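Section 5. Comparing gripper fingers in the simulator

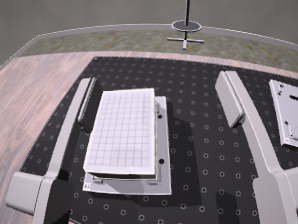 Figure 5-1. View in the simulator with the gripper open around the gridded plate.

5.1 Purpose of this section

In this section you will compare two or more sets of gripper fingers on the same plate task, before you mount any of them on the real arm. The task is simple: the gripper picks up the gridded plate from one base plate, carries it to the free base plate on the right, and puts it down between the holders. What we compare is how well each set of fingers does this when the conditions change a little.

The text is written for the Clavex two-finger gripper with flat pads and for the Anau long-pad fingers, which fit on the same gripper body. If you use other fingers, the steps are the same, but you must enter your own values in 5.3.

You need to have finished Section 4 (loading the cell model). If the simulator still shows the message "cell not verified", go back to 4.6 and complete it.

5.2 What must be in the cell

Before you start, check that the following items are loaded in the cell model:

– the perforated board, placed on the table
– two base plates with their holders
– one gridded plate, resting on the left base plate
– the gripper, with the first set of fingers you want to test

The base plates carry small labels. In the preview view these labels are not sharp, and you should not try to identify a position from them. Use the object list in the left menu instead. The names in the list are the ones that the Zeko controller uses in its log.

Note: The gridded plate does not cover its base completely. A strip of the base stays free at the right side and at the near side. This is correct. Do not move the plate to the center of the base, or it will no longer stand inside its holders.

5.3 Entering the finger data

1. Open Tools, then Gripper, then Finger Set.
2. Select the finger set from the list. For fingers that are not in the list, choose New and load the shape file.
3. Enter the pad length, the pad width and the pad thickness. Measure the pad itself and leave out the bar that carries it.
4. Enter the friction value. For the first comparison, leave the same value for all sets.
5. Press Apply. The gripper in the view is redrawn.
6. Save the finger set under a short name without spaces.

Caution: If you change the pad thickness after step 5, the closing distance is not calculated again automatically. Press Apply one more time. We have seen several test series lost this way, and the log gives no warning.

5.4 Setting the start position

1. Move the gripper above the left base plate with the command Go To Station.
2. Open the fingers fully.
3. Lower the gripper in small steps until the pads are at the height of the gridded plate.
4. Turn the view so that you look along the long side of the plate, as in Figure 5-1. From here you can see the gap on both sides.
5. Look at the two gaps. In the figure, the left pad is close to the edge of the plate, while the right pad is well away from it. With a start position like this, the left pad touches first and pushes the plate against the holders.
6. Correct the sideways position until both gaps look equal, then press Center Check. The simulator shows the difference as a number.
7. Store the position as START_A.

Do not delete the uneven position. Store it as START_B. You will need it in 5.6, where we test on purpose how the fingers behave when the gripper is not centered.

Note: Shadows can make the gap hard to judge, especially on the dark board. You can switch them off in View, then Light. If you compare camera pictures later (Section 7), switch them on again, or the results of the two sections cannot be used together.

5.5 Running the first series

1. Load the program PLATE_MOVE on the Zeko controller.
2. Set the number of cycles to 600.
3. Select START_A.
4. Set the speed to 20 percent for a short trial and let the arm make a few cycles. Watch the near corners of the plate when it is lifted. The pads must pass the small brackets without contact.
5. If there is no contact, stop the trial, press Reset Count and set the speed back to the normal value.
6. Start the series.
7. When it is finished, save the log with the name of the finger set.
8. Change the finger set (5.3) and run the series again, also with 600 cycles.

A series takes a long time when the full view is open. We normally close the view window after step 6 and leave only the log open. On a small computer this makes a big difference.

Caution: Do not change the friction value between two series, also not "only to see". Start a new comparison if you want to try another value.

5.6 Running the series with offset

Repeat the steps of 5.5 with START_B. Use 460 cycles per finger set. The series is shorter, but it normally shows more clearly which fingers are sensitive to a bad position.

Pay attention to three entries in the log:

FIRST_TOUCH gives the side which touches first. With START_B this should be the left side in every cycle. If it changes, the start position was not stored correctly.

PLATE_SHIFT gives how far the plate has moved on the base before it is lifted.

SEAT_FAIL is written when the plate was put down but does not sit between the holders of the second base plate.

5.7 Reading the results

Open the comparison table with Report, then Compare, and add the saved logs. The table puts one finger set in each row. Sort it first by SEAT_FAIL and then by PLATE_SHIFT.

A long pad usually holds the plate straighter during the move, but it needs more free space near the brackets. A short flat pad is easier to place, and the plate can turn a little between the pads if the grip is not in the middle. Which one is better for you depends on how exactly your arm reaches the station. If two sets have nearly the same result with START_A, decide by the result with START_B.

Note: The simulator treats the pads as hard. Soft covers, such as the Adugna pad sleeves, are not calculated. For these you must do the test on the real cell – see Section 8.

5.8 If something does not work

The gripper closes but the plate stays on the base.
Check the pad height. Often the pads are too high and close above the plate. Repeat 5.4 from step 3.

The series stops with the message "collision, station 1".
One finger touches a holder. Move the gripper a little away from the near corners along the long side of the plate, store START_A again and repeat the trial at low speed.

The plate disappears after it is put down.
The second base plate is not fixed to the board in the model. Select it in the object list and set Fixed to Yes.

Center Check shows no number.
The finger set was not saved. Go to 5.3, step 6.

Continue with Section 6 to transfer the chosen finger set to the controller.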